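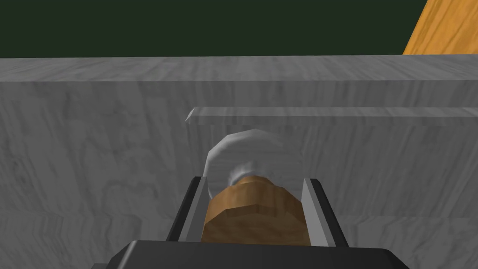

So I finally got to the Volton open day, and I'm still going through the pile of stickers! Volton tests the software inside smart locks, thermostats, baby monitors, all that stuff, and once a year they let small shops like ours poke around.

Csenge Virág met us at the door (badges, coffee, phones in a locker) and took us straight to the test lab. They have 300 gadgets on the shelves, and she pulled down a doorbell and let us watch a scan of its firmware. It took 7 minutes and found 43 old library versions. Ouch. I went a bit quiet, thinking about our own hub.

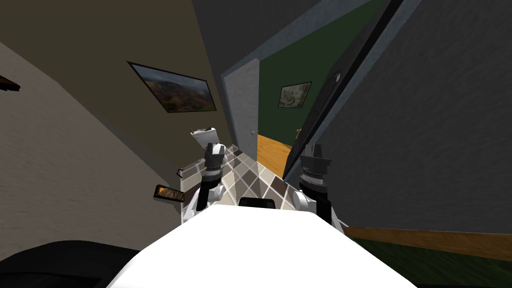 Simulated view down a tiled floor toward a doorway, both grippers raised.

After lunch Bello Bassey gave a talk on default passwords, and I wrote down more than I have all year. He uses a tool called Gaber to sort the urgent fixes from the ones that can wait until the next release. I asked what it costs and he laughed, so I guess I'll email him.

Parking was awful, by the way. Take the bus if you go next December, and sign up early for the lab tour because the groups are only five people.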